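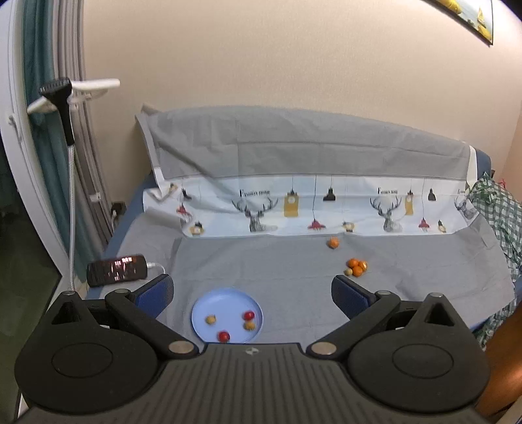
Der Greifer über dem grauen Überwurf, auf dem Teller gelbliche und rote Früchte.

Besuch in Drutstead: ein Handgreifer aus der Wohnung

Stand 23.11.2022

Die offene Werkstatt in Grukdale hat im Mai eine Besuchsreihe angefangen, bei der Mitglieder einander ihre Projekte zeigen. Diesmal ging es zu Danilo Soriano nach Drutstead. Danilo baut an einem Greifer, der von Hand geführt wird und später als Vorlage für einen kleinen Roboterarm dienen soll. Das Gerät heißt bei ihm Okabe, nach einem Ordner auf seinem Rechner, dessen Namen er nie geändert hat.

Ich war mit dem Zug über Skamelbridge angereist, der Umstieg dort dauert länger als die Fahrt selbst. Vom Bahnhof sind es ein paar Minuten zu Fuß. Eine eigene Werkstatt hat Danilo nicht. Gesägt und gebohrt wird in Grukdale, zusammengebaut und ausprobiert wird zu Hause.

Das Gerät

Der Greifer hat zwei Finger, die über Gestänge auf beiden Seiten bewegt werden. Die Gelenke sitzen auf Metallbolzen. In der ersten Fassung waren es einfache Schrauben mit Kontermutter, die sich nach kurzer Zeit gelöst haben. Jetzt laufen die Gelenke ohne merkliches Spiel, jedenfalls habe ich beim Wackeln an den Fingern keines gefunden. Auf dem gerillten Mittelteil ist vorn eine kleine runde Markierung angebracht. Danilo benutzt sie als festen Bezugspunkt, wenn er Aufnahmen auswertet.

Ganz geöffnet beträgt der Abstand zwischen den Fingern 75 mm. Für eine Mandarine reicht das bequem, für einen großen Apfel wird es knapp. Das Gewicht liegt laut Küchenwaage bei 764 g, und das merkt man im Handgelenk, sobald man länger als ein paar Minuten damit arbeitet. Danilo möchte den Griff weiter nach hinten setzen. Ich hätte zuerst am Gehäuse gespart, darüber haben wir eine Weile geredet, ohne uns einig zu werden.

Die Greifflächen sind dunkel und strukturiert. Drei Varianten hat er vorher verworfen. Die erste war zu glatt, die zweite hat Abdrücke auf weichem Obst hinterlassen, und bei der dritten hat der Kleber nicht gehalten.

Die Versuche

Geübt wird mit dem, was die Küche hergibt. Auf der grauen Unterlage lagen Zitrusfrüchte, dazu kleinere gelbliche und rote Früchte. Die Aufgabe klingt einfach: eine Frucht aufnehmen, anheben, auf den Teller legen, Finger öffnen. Jeder Durchgang wird notiert, mit Fruchtsorte und Ergebnis. In der Tabelle standen bei meinem Besuch 224 Durchgänge, verteilt auf mehrere Abende.

Am meisten Ausfälle gibt es laut Tabelle bei den Mandarinen. Sie sind schwerer und rollen weg, wenn ein Finger früher anliegt als der andere. Stoff als Untergrund hilft etwas, solange die Falten nicht im Weg sind. Auf einer harten Platte kommt man dafür flacher an die Frucht heran. Danilo will beides weiter testen und die Ergebnisse getrennt aufschreiben.

Tomaten sind der Prüfstein für den Druck. Man spürt über den Hebel recht gut, wann die Finger anliegen, aber danach ist der Weg bis zum Quetschen kurz. Ich durfte es selbst versuchen und habe beim ersten Mal zu früh angehoben. Besser ging es, wenn ich die Finger zuerst ganz ruhig über die Tomate geführt und dann langsam geschlossen habe. Der Stielansatz sollte dabei nicht unter eine Greiffläche geraten.

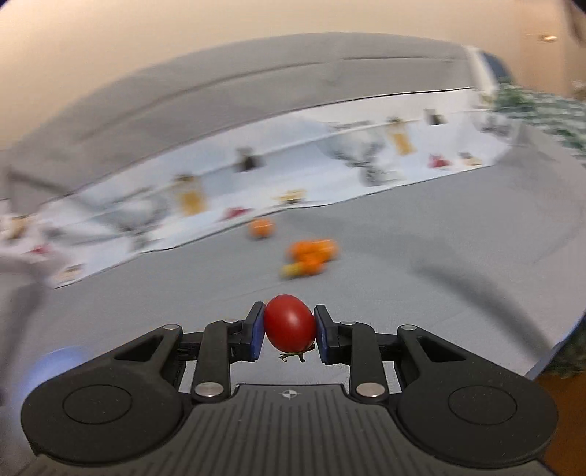 Was noch offen ist

Auf der Liste am Kühlschrank stehen derzeit diese Punkte:

Rückstellfeder tauschen, die jetzige zieht die Finger zu schnell auf.
Griff versetzen und danach neu wiegen.
Ersatzbolzen auf der Drehbank in Grukdale anfertigen, gleich zwei Sätze.
Wegmessung am Gestänge, damit die Öffnung mitgeschrieben wird.

Die Wegmessung ist der größte Brocken. Ohne sie lässt sich eine Bewegung später nur grob auf den Arm übertragen. Danilo hat einen Drehgeber bestellt und wartet auf die Lieferung. Der Arm selbst existiert bisher als Zeichnung und als Kiste mit Motoren, von denen einer beim Anlaufen brummt.

Zum Nachbauen

Die Zeichnungen liegen als Ausdruck im Ordner der Werkstatt, Fach 2, und dürfen kopiert werden. Wer nachbaut, sollte die Bohrungen für die Gelenke erst nach dem Ausrichten beider Seiten auf Endmaß reiben. Bei Danilos erster Fassung standen die Finger schief zueinander, und das ließ sich hinterher nicht mehr richten. Die alte Fassung liegt zum Vergleich ebenfalls in Grukdale, im Regal neben der Standbohrmaschine.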